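Packing a kitchen for a long move
Speaker notes, Pritchard Community Hall, evening session

Start at 7. Lights down at the front only, people like to write things down.

Welcome, toilets are through the side door, tea at the end. Questions any time, but hold the ones about piano removal, I don't do pianos.
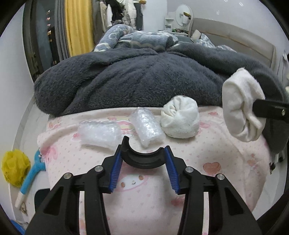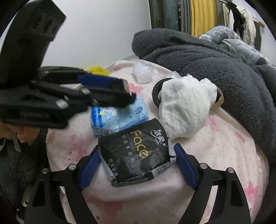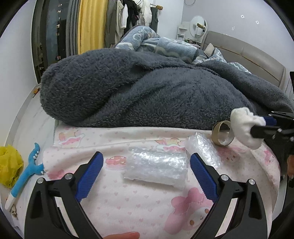 Most breakages in a house move happen in the kitchen boxes. The load I go by is our own, from Erkusow down to the coast, 109 kitchen pieces in 32 boxes. We lost 3 of them, all stemmed glasses, all in the same box. I packed that box last, at night, with whatever was left over. Leftover material is where people go wrong. Clear bubble wrap in a crinkled bundle, like the one on the bed between the blue pads, is still perfectly good for filling a corner. I would not put it straight around a wine glass until it has been opened out flat and checked for popped patches. Press it with your palm. If it goes down and stays down, use it for filling.

Boxes. Hold up the small book carton and then the tea chest carton. Ask who would put plates in the big one. Usually half the room. Plates go in the small one. A big carton of plates can't be lifted safely by one person, and two people carrying a heavy box down steps will put it down hard. The big carton is for plastic containers, colanders, the salad spinner, tea towels, lampshades.

Second-hand boxes are fine if the corners are square. Avoid anything from the fruit shop with holes in the base. Don't use boxes that have been stored in a shed over winter, they go soft along the bottom fold. Tape the base with two strips along the join and one across. Tape the top only when the box is full and doesn't rattle.

Paper. Plain white butcher's paper is what I use for plates. Newspaper works, but the ink comes off on your hands and then on anything unglazed, and you end up washing every piece at the other end. One packet of Stetex packing paper did our whole dinner set with a bit over. Any plain paper will do, buy what's cheap.

Demonstration, plates. Table at the front, stack of paper on the left, plates on the right. Lay the plate near one corner of the sheet, fold the corner over, add a second plate, fold the next corner over, and keep going until there are four in the bundle. Then wrap the bundle once more with two sheets together. Stand it on its edge in the box. Someone will ask why on edge. A plate on its edge takes a knock much better than a plate lying flat with weight on it. Let people feel the bundle. Pass it around and get it back before moving on.

Bowls can nest with paper between, three at most. Put them in upside down if they are wide and shallow.

Cups. Paper inside first, then handle wrapped, then the whole cup. Pack with the rim down. Don't put cups inside each other, even the cheap ones — the handle of the top one works against the rim of the one below for the whole drive.

Glasses. Stems get their own twist of paper before the glass is wrapped. Cell dividers are worth having. If you can't get them, cut your own from a flattened carton, slots halfway down each strip so they cross over. I have a set here to show. They took an evening and they've done two moves.

Knives. Lay them on a tea towel, alternate the handles, roll up, tape. Write KNIVES on the roll. Write it on the outside of the box as well. I have been cut by an unmarked roll and so have plenty of removalists.

Appliances. Clean out the toaster. Take the glass plate out of the microwave, wrap it with the dinner plates and write on the microwave door where it went. Tape cords to their own appliance with masking tape. Packing tape leaves a sticky strip that collects flour for years.

Pantry. Run it down for a month beforehand. Open packets of flour and sugar go into screw-top jars or go to a neighbour. Oil is the one to worry about. Take the cap off, put a square of cling film over the neck, cap back on tight, then stand it in a bucket. The bucket travels in the car with you. If you are crossing a state border, check the rules on fresh fruit and plants before the day, there are bins at some crossings and you'll be eating mandarins at the side of the road.

Filling the gaps. Go back to the box from the plate demonstration. Shake it gently. People should be able to hear it move. Then fill the top with crumpled paper or tea towels and shake it again. Heavy at the bottom, light at the top, and the lid should close flat. A domed lid gets crushed by the box above and a sunken lid folds in.

Labels. Room, contents, and a number, on two sides and never only on the top. Once they are stacked you can't see the tops. Keep the list in an exercise book. We used a phone for the list one year and the phone was flat by lunchtime.

First night box. This goes on last and comes off first. Kettle, mugs, tea, sugar, can opener, one saucepan, dish soap, a sponge, bin bags, toilet paper, a packet of tissues, a torch, phone charger, sheets for each bed. Put the spanner for the bed frame in here too. Ours was at the bottom of a box marked LAUNDRY and we slept on the floor.

If hiring a truck, ask about the tie rails. The Skastell depot had trucks with rails on both sides at two heights, and that made a big difference to how the boxes sat. Kitchen boxes go toward the front, low, against something soft such as a mattress. Straps firm, then check them again at the first fuel stop. January is busy everywhere, so book early or go in the cooler months if you have the choice.

Insurance, keep this short. Ask whether boxes you packed yourself are covered. Often they are not. Get the answer in writing. Take a few photos of the good pieces before wrapping.

Unpacking. Do it over an empty box with a towel in the bottom so that a dropped cup has somewhere soft to land. Open every bit of paper before you throw it out. Teaspoons and the lids of sugar bowls go missing in the paper. Flatten cartons as you go and offer them to the next person on your street who is leaving.

Handout is on the back table, one per household. Leave the plate bundle out during tea so people can try wrapping for themselves. Bring the butcher's paper home.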